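3. Collection of demonstrations

3.1 Workstation

All demonstrations used in this paper were recorded at one workstation in our laboratory. Two arms are fixed to a metal frame that carries a wooden tabletop, one arm on each side, so that both of them can reach the middle of the table. The operator controls each arm with a separate handle. The recording software, which we call Onyeka, stores the joint positions, the state of each gripper and the view from a camera placed at head height. We chose this view after early trials with a lower camera, where the nearer objects too often hid the ones behind them. Figure 1 gives the view of the workstation during one recording.

We did not try to make the room behind the table clean or uniform. In our earlier work (the Baltley set) a plain curtain was used, and the policy trained on those recordings lost much of its accuracy when the curtain was removed. For the present set, the floor and the other equipment of the laboratory stay in view, and the daylight is allowed to change between morning and evening.

3.2 Objects and task

The task is called "clear and place". The operator must bring drinking vessels to or from a small raised shelf, using either arm, without pushing the other objects off the table. The vessels differ in height, colour and surface. We included mugs with handles and tall tumblers without them, because the two kinds ask for different grasps. A mug can be taken by the rim or by the handle, while a tumbler must be held around its body, and the fingers have to close at a suitable height or it will tilt.

A piece of cloth is also placed on the table in many recordings. It has no part in the task. Its shape is different every time it is dropped, and we wanted the policy to see such an object often and to learn to leave it alone. The cloth is allowed to lie partly under the shelf, as this is the position in which a careless movement of the arm is most likely to catch it. 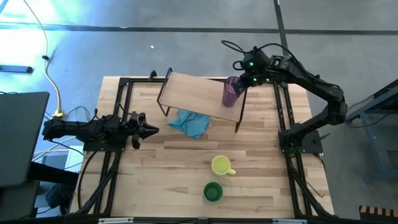 Figure 1. View of the workstation during a recording. The right gripper is closed around a purple tumbler at the end of the shelf; the left gripper is open above the table. Two mugs and a light blue cloth are also on the table.

Before each recording the software Tulteo proposes a starting layout. It draws the positions of the objects at random, but it refuses layouts in which two vessels touch each other or in which a vessel is outside the reach of both arms. The operator then sets the objects by hand. We do not ask for an exact match with the proposed layout. Small errors of placement are welcome, and in our view they give more useful variety than the random drawing itself. The angle of the shelf is also left to the operator, who is asked only to change it from time to time.

3.3 Instructions to operators

The written instructions are short. Operators are asked to move at a steady speed, to keep the idle arm away from the path of the working arm, and to open the gripper fully before they approach a vessel. If a grasp fails, they should try again in the same recording and not stop it. We found that recordings with one failed attempt followed by a good one are valuable for training, as they show the policy how to return from a poor state. If a vessel falls over, the recording is stopped and marked as "fallen".

Each new operator first made practice recordings, which are not part of the set. Most people needed one afternoon before their movements became smooth. The greatest difficulty was judging the distance to an object when the gripper comes from the side, and some operators preferred to stop the arm for a moment above the table before going down. We kept these pauses when they were short. Pauses of more than 2000 milliseconds were cut out later by the software, except when the other arm was moving at the same time.

3.4 Checking and selection

In total 3248 recordings were made. Every recording was then viewed by a second person, who had not been the operator, and was given one of three marks: "good", "usable" or "rejected". The most common causes of rejection were a missing part of the joint data and a vessel that ended on the table when the instruction asked for the shelf. Recordings marked as "fallen" were kept in a separate group and are not used in the experiments of Section 4.

To learn how far the marks depend on the person who gives them, we selected 200 recordings and had them marked again by Qusai Chamoun, who had taken no part in the first checking. The disagreements were nearly all between "good" and "usable", and they concerned the smoothness of the movement. For this reason we do not separate these two marks in training.

A smaller group of 986 recordings, named Medatlow, was chosen for the comparison of training set sizes. It was drawn so that each operator and each starting arm has the same share as in the full set. One weakness remains. Most operators are right-handed and they begin with the right arm when both arms can reach the vessel, so the left arm is less often the one that makes the first grasp. We tried to correct this by mirroring the recordings, but the two sides of the workstation are not the same in the camera view, and the mirrored recordings brought no gain. The results in Section 4 are therefore given for each arm separately.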